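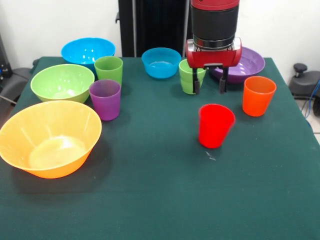 Nested cups, and other ways to waste January

I have spent most of the month on the part of Justard that decides what a cup is. Justard is our planner. It takes a list of objects from the perception node, picks one, picks a grasp, and sends a trajectory to the arm. For plain upright cups it is very good, and rather smug about it in the logs.

Then there is the green pair. Put one cup inside another and you get a thing with two rims. The detector used to report two cups standing in the same spot, one slightly taller. Justard would plan for the upper one, notice the lower one was in the way, and reject its own grasp as a collision. It then tried again. The retry limit was set to 3000, by me, at a time when I believed in persistence.

Gaspard Langlois wanted to fix this in perception by merging any detections whose centres overlap. I wanted to fix it in the planner with a parent and child link, so that the collision checker ignores whatever is inside the thing being lifted. We had a short, civilised argument and then did both, badly, for a week.

The merge alone is fine until a cup stands close in front of another. Purple in front of green is the awkward one. From the fixed camera they overlap, and a generous merge threshold gives you one tall cup of no particular colour. I pulled the threshold down to 30 millimetres between centres on the table plane and stopped comparing boxes in image space altogether. I should have done that in the first place. It says so in a comment I wrote last year.

Bowls are still a nuisance. The big yellow one shines on the inside, and the segmentation likes to treat the glare as a separate small bowl. Folasade Okafor has a branch for that. I haven't read it yet – it is 2000 lines and she says the tests are "mostly there".

The retry limit is now 3. If you run the Clerna build, pull before you change your config, as the key has moved from planner to grasp and the old one is silently ignored.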